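Does a Robot Really Learn?

You may have heard that robots can learn now, just like you. Be careful with that one. It is partly true, and the part that isn't true gets left out of the commercials.

Think about how you learned to pick up a cup. You saw other people do it, you spilled a few, and pretty soon you could pick up any cup in the house. A robot needs a lot more help than that. A person has to move it through the job again and again while a computer saves every move. Each saved try is called an example.

At the Zenham workshop in Fliltberg, the job was picking up a tool from a bench. The team made 675 examples. One good try took 37 seconds, and then everything got put back in a new spot so they could go again. It is slow, boring work, and people do it.

Then the computer looks for patterns in all those examples. When it's done, the robot tries alone. In the first test it got the tool 55 times out of 80. Is that good? If you dropped your fork that often, dinner would be a mess. And the test used the same bench and the same tool as the practice. When you read that a robot "can" do something, ask how many times it tried, and ask if anything was changed.

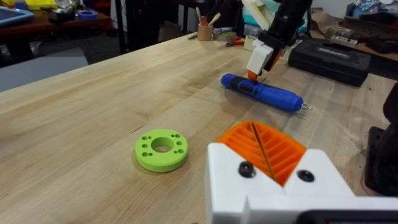 Examples have to be different from each other, or the robot learns the wrong thing. Suppose the tool always sits in one place. The robot may only learn to go to that place, and it will happily grab at air when the tool is gone. A busy bench is harder and better. The blue electric screwdriver under the orange fingertips shares its bench with a bright green ring, a black tool case and a cup of brushes. The robot has to work out which of those things matters, and it doesn't know what a screwdriver is for.

Would it work on a red screwdriver? Maybe. You can't tell until you try it, and a company called Flonard that says its robot can handle "any tool" should have to show you more than one.

Try it yourself: ask a friend to close their eyes, then guide their hand to a pencil five times. Now move the pencil and see where the hand goes.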